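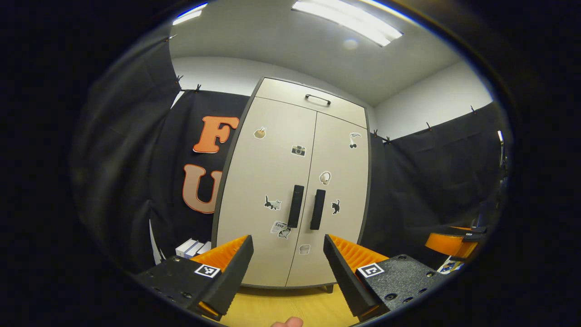
Ilberg investor day, quick notes

2024-02-07. Typing this on the train home, will fix the spelling later (probably won't).

For anyone new: I own 184 shares of Ilberg, bought in two goes, and it's my third biggest holding. Animation and kids' TV mostly, plus a small publishing arm and the streaming app. They open the Clusitz studio to shareholders once a year. First time I've gone. Coffee good, signs terrible. Walked past the entrance twice.

Check-in at nine. 60 of us, more retirees than I expected, a handful of fund people who all seemed to know each other. Badge, lanyard, a paper bag with the annual report and a pencil. Split into two groups, mine did the tour first and the talks after lunch.

The tour

Started on the second floor with the story team. Boards up for the second season of Liew, the one with the lighthouse kids, and we were asked not to photograph those, fair enough. What I can say is they're further along than I figured. Scripts locked for the whole season, voice recording starts in April. Last year's report had me thinking this was a 2025 problem.

Then the animation floor. Rows of desks, very quiet, most people with headphones on. Our guide was Ilgın Toprak, head of production, been there since the company was tiny. Fast talker, answered everything. Somebody asked her about outsourcing and she said backgrounds and clean-up go out, character work stays in the building, and she'd fight anyone who tried to change that. I liked her a lot.

Asked her what slows them down most. Expected her to say money. She said approvals – broadcasters in different countries each wanting their own notes in, and every round costs a couple weeks. They now try to get all the partners on one call per episode. Sounds obvious but apparently took years.

Sound stage was last. Small. Two booths, one being rewired so we only saw the other. Got to hear a scene with and without the music, which was the best five minutes of the day and tells me nothing about the stock.

Lunch: sandwiches, a soup I skipped. Sat with a guy who has held since the listing and is still under water. Cheerful about it.

The talks

CEO first, 20 slides too many. The parts I wrote down:

Library is now 3,000 half hours. Big chunk of that is the old Erken catalog they bought, and this was the bit I came for. When the deal was done I thought they overpaid. Still kind of do. But Erken shows are getting licensed again, mostly to smaller channels that need hours to fill, and the cost of selling them is close to nothing once the masters are cleaned up. Restoration is the holdup. 100 titles done, the rest waiting, and no firm date for finishing. CFO was asked twice and ducked twice.

Streaming app. Still losing money, less than before. They've stopped chasing new countries and put the price up at home. Churn went up after the price rise then settled, they say. No chart for that one, and there was a chart for everything else. Make of that what you will.

Merchandise is tiny and they want it bigger. Toys, books, pajamas. Licensing only, no stock on their own books, good. I've seen what a warehouse full of last year's plush does to a company this size.

Debt: down a bit. Refinancing due next year, CFO sounded relaxed. I'd be more relaxed if she'd given a rate.

Q&A ran short becuase the talks ran long. Dividend question got the usual answer (board reviews it every year, thank you, next). Someone asked if they'd sell to a bigger group and the CEO said they're not for sale, then talked for a while about how valuable the library would be to a bigger group. A few laughs at that.

What I'm doing

Holding. Not adding yet. The studio itself is better than I thought – calm, busy, low turnover if the guide is right. Head office I'm less sure on. If the Erken clean-up gets a proper timeline in the next report I'd probably buy a few more. If the app goes back to burning cash I'd trim.

Things I forgot to ask: who owns the Liew music rights, and whether the publishing arm makes anything at all. It got one slide, with no numbers on it. Have emailed investor relations about both, will add thier answer under this post when it comes.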